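Home » Opinion » Extra time, extra substitutes, extra everything

Leave the lower leagues their short benches

There is a proposal going round our corner of amateur football to let every side name as many substitutes as it likes and use them as often as it likes. Players would come off, have a drink, complain about the linesman and go back on again. It is called rolling substitution, and Celstead Athletic, the club I have followed through more wet afternoons than I care to own up to, is expected to vote for it in October.
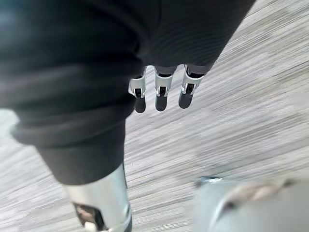 4 min read

I should say that I am against it, and that I am aware of how this makes me look. The arguments in favour are sensible. More people get a game. Tired legs get a rest. The lad who has paid his subs all season and spent most of it holding the corner flags gets to run about for a bit before the light goes. If you put it like that, only a brute would object.

Well, then. My trouble is that the last half hour of a football match is supposed to be dreadful. At 60 minutes the midfield stops being a midfield and becomes a number of men standing in a field. The full back who was so keen on overlapping before the break now watches the ball go past him with a sort of polite interest. Gaps open up. Somebody's uncle scores from distance. I have seen more good goals after the hour at Celstead than before it, and hardly any of them were caused by skill.

Give both benches a revolving door and all that goes. We had a taste of it in a pre-season friendly against Baumgartner, a works side with a very large squad and, I suspect, very understanding shift managers. They turned up with 24 players. I gave up trying to follow who was on after the first quarter of an hour, and so had the referee, who booked one man for something another man had done and then couldn't find either of them. It finished nil-nil. Everyone looked terribly fresh.

The big squads will love the new rule, naturally. Celstead can usually raise a full eleven and a couple spare, provided there isn't a wedding. Rolling subs are sold as a kindness to small clubs, but you need people to roll. Against a side that can change its whole front line every ten minutes, our lot will be chasing new legs with old ones until the final whistle, and some of our legs are very old indeed.

Then there's the tinkering. A manager with three changes has to think. He has to decide whether the centre half is really injured or only sulking. A manager with unlimited changes will never stop fiddling, and ours already shouts instructions at people who are tying their laces. We had a crowd of 265 for the cup tie last spring and I'd guess that most of them came to watch football, with the odd one there for the chips. None paid to see a queue at the halfway line.
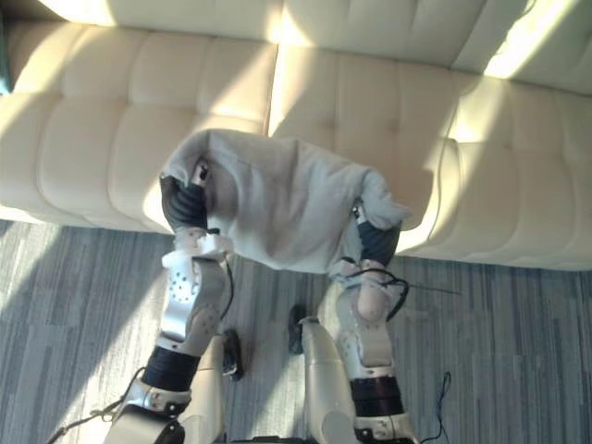 Fludance wrote in under my last column to say that I had plainly never sat on a bench in February for the sake of four minutes at right back, and that anyone who had would vote for rolling subs with both hands. I have thought about this. I did sit on that bench, for two seasons, and I remember the four minutes quite fondly. I gave away a penalty in one lot of them.

Still, it's a fair complaint, and I'd meet it halfway. Let the reserve and youth sides roll as much as they please. Let a first team name five and use five, and make each one stay off once he's off. And if a club has 30 registered players all wanting a match, it might consider running another team, as Celstead did for years with one set of shirts and a borrowed goalkeeper.

The vote will go the other way, I expect. I'll be by the far touchline as usual, trying to work out who's on.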